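Replanning without the stutter

Most of August went on one bug in Preda, the motion layer I maintain for our two-arm bench. The symptom was easy to describe. Whenever the planner replaced a trajectory part way through a move, the arm gave a small jerk, just enough to be heard in the joints. On free-space moves it did no harm. On approaches to anything narrow it cost us the attempt.

The old design had the planner and the controller sharing a single trajectory buffer. The planner wrote a new path, set a flag, and the controller picked it up on its next tick. The new path started from the joint state the planner had read when it began work, and by the time it finished, that state was 80 ms old. The controller then tried to close the gap in one step. I had known this for a year and had covered it with a low-pass filter on the commanded position, which hid the jerk on slow moves and added lag to everything else.

The fix is the standard one and I should have done it at the start. The planner now predicts where the arm will be at a fixed time ahead, plans from there, and stamps the result with its start time. The controller keeps following the old trajectory until that time and then switches. If the plan arrives late it is thrown away and the planner tries again. Position and velocity are matched at the join, and acceleration is limited through it. The filter is gone.

Two details took longer than the rest put together. The first was clocks. The planner runs on a separate machine, and the stamps were being made with wall time on one side and monotonic time on the other. They agreed well enough to pass every test I had written. The second was that the collision checker only looked at the new path, and not at the remaining piece of the old one leading up to the join. It now checks both as a single path.

For a test task I used the mug tree. The pegs point in several directions, so the approach has to be planned per peg, and the pose estimate keeps changing as the arm comes in, which forces plenty of replans. 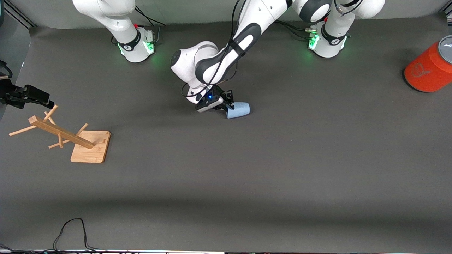 Left arm with the blue cup, mug tree on the other side of the bench.

The cup is a poor object for perception. The estimator is confident about where its axis lies and much less so about rotation around it. Rasent, our pose tracker, used to report one covariance figure for the whole orientation, and the planner would see a large number and ask for a fresh estimate. Bakari Lukumay split it into per-axis terms and the planner now ignores the ones a given grasp does not depend on. That alone removed most of the pointless replans.

I then ran 3000 simulated approaches with noise added to the stand pose, old code against new. The old code broke the acceleration limit at a join in 53 of them. The new code broke it in 3, and all of those were the same fault: a replan requested so close to the goal that there was no room left to blend. I have added a cut-off below which the planner must either finish the current path or stop. It is crude, but it is easy to reason about, and I would sooner have that in the inner loop than something clever.

Simulation flatters all this, of course. The cable model is a fixed padding round the forearm, and a real bundle shifts as the wrist turns. I have made the padding larger on the wrist side, which rules out a few approaches that would probably be fine. A better model can wait.

Other changes in this version of Preda:

The config file now rejects unknown keys. If yours stops loading, look for a spelling mistake first.

Trajectory logs include discarded plans, with the reason. Files are larger as a result.

The Gurnulley bridge is no longer built by default - pass the old flag if you still need it.

Next on the list is moving both arms through the same scheduler. At present each has its own planner and treats the other arm as a static obstacle at its last reported pose, so in practice one waits while the other works. Stamped trajectories should make it possible to check one against the other over time. I have a branch that does this for two arms in simulation, and it is too slow by a wide margin. Most of the time goes on distance queries between links that could never meet, so I will start by pruning those.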